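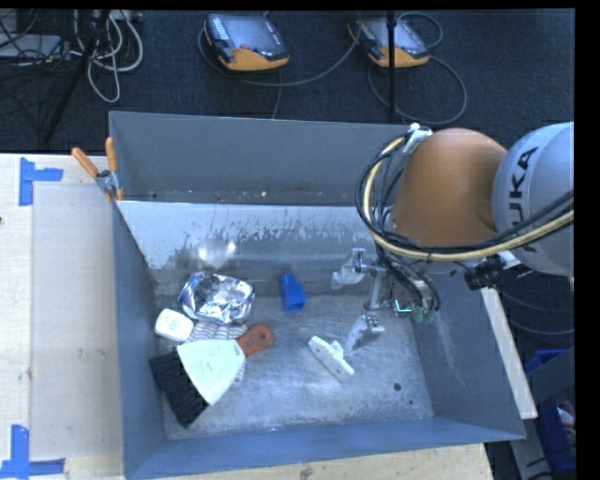 Figure 3. Mixed small items on the floor of a grey metal bin, with a wide scraper lying across part of the group at left.

Home Browse Current Issue Authors Contact

3.2 Overlap and the scraper problem

We were delighted by how much can be learned from a small pile. Our sorting study used 80 household objects, drawn in small groups and placed in a metal bin, and the groups we expected to be dull turned out to be some of the richest. Figure 3 is a favorite of ours. A crumpled piece of aluminum foil, a wide scraper and a dark-bristled item share the left side of the floor, while a bright blue block stands by itself near the foot of the sloping panel. A group like this one holds both of the conditions we care about, overlap and isolation, in a single bin.

Overlap was scored by two readers (Wijaya and Shearer) on the Drusel scale, which asks how much of an item's outline is hidden by its neighbors. Flat, patterned things gave the most trouble. The light grey item with the wavy pattern in Figure 3 is only partly visible, with its upper edge under the foil and the scraper resting over it, and the two readers gave it different scores on the first pass. Foil raised a second question: a crumpled sheet has so many folds that its edge is hard to settle on, even when nothing covers it. We ended up tracing the outermost fold and ignoring the creases inside – a simple rule, and a surprisingly good one!

Surface finish matters too. Scuffed metal scatters light, and the panel in Figure 3 carries two bright reflections just above the foil, which is itself shiny. Readers who worked from printed sheets at Sutherland took longer over silver items than over colored ones, and the blue block was an easy call for all of them. Mahmoud suggested adding a short color note to each score sheet, and we have kept that change for the September round.

Each reader scored 300 groups in blocks of 40, with a break between blocks. Disagreements went to Gourlay, who saw the sheets without names on them. Long-handled tools such as scrapers produced more disagreement than any other class, a result we had not expected and are very happy to have. A tool's blade may cover a neighbor while its handle reaches into open floor, so a single score hides a lot. Section 3.3 takes up separate scores for blade and handle.

Shares 40 | Comments (8)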